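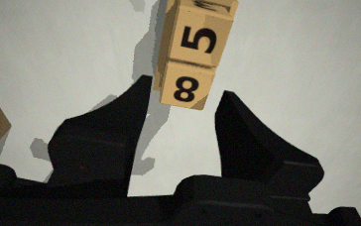
Can a robot put away the blocks yet?

My kitchen floor has blocks on it. It had blocks on it yesterday and it will have blocks on it tomorrow, and somewhere in the back of my head a small voice keeps saying that a machine ought to be doing this by now. I have a phone that can translate a menu in Portuguese! Surely something can pick up a cube.

So I've been down a rabbit hole for most of July, reading and watching and pestering people who know more than I do, and I thought I'd write up where I've landed, mostly for Nazanin Kermani, who bet me a lunch that I'd own a laundry-folding robot before my oldest starts middle school. (You're going to lose, Nazanin. I want the dumplings.)

First thing I learned is that a lot of the practice goes on in simulation. A computer draws a table, a gripper with two fingers and a few blocks with numbers on them, and the program gets to fumble around in there as long as it likes. Cubes are about as friendly as objects get. They have flat sides, they don't squish, and they don't have a handle or a lid or half a banana in them. And stacking one on top of another is still a proper piece of work, with the fingers needing to be lined up and opened wide enough, and then the letting go, which I had never once thought of as a skill until I started reading about it.

Emiliano Galindo (we used to share a desk at Cakbridge, and he now works on the packing floor at Delleck) told me the letting go is what he'd watch for. Their line has an arm that lifts cartons off a belt and sets them on a pallet, and it's been going for 17 months. He likes it. It does the same carton, same height, same spot, all shift long. But when they switched to a slightly taller carton last spring, somebody had to come in and redo the whole routine, and in the meantime Emiliano and two other people stacked by hand for a week.
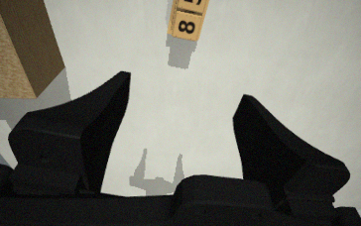
That week is what I keep thinking about, to be honest, as somebody who changes cartons every five minutes. My house is nothing but taller cartons. The blocks are under the couch, or in a boot, or there's a kid standing on them. I tried writing down every separate thing I did to clear the kitchen one night after dinner and I stopped at 54, and I hadn't gotten to the high chair yet. Scraping a plate was 7 of those all by itself. You should try it, it's weirdly tiring to write down.

Now, I do own one household robot, a Komness floor vacuum, and I'm fond of it. It does the hallway beautifully. It also needs me to pick up the blocks before it can do anything in the kitchen, so I suppose I work for it a little bit.

Dayana Zepeda thinks I'm being too gloomy. She says the shop floor always gets things first and the house gets them later and cheaper, and that I should be looking at how quickly the practice-table stuff is moving along. Fair enough! I'd just point out that a practice table is very tidy. There's a clear patch of surface and a block that stays where it is, and I would pay good money for either of those in my kitchen around six in the evening.

My guess, and I'm a person who reads things on the couch, so take it for what it is: sorting and stacking hard, boxy things in a place that's set up for it, yes, that's here. A robot to load my dishwasher with my mismatched bowls, maybe by the time the kids are in high school. Fitted sheets, I don't even want to talk about. I can't fold one either.

If you've got an arm or a gripper at your work that does something I'd call a chore, tell me about it in the comments, especially the parts where it gets stuck. Next time I'm writing up the vacuum properly - battery, filters, the business with the bath mat - so save your Komness questions for that one.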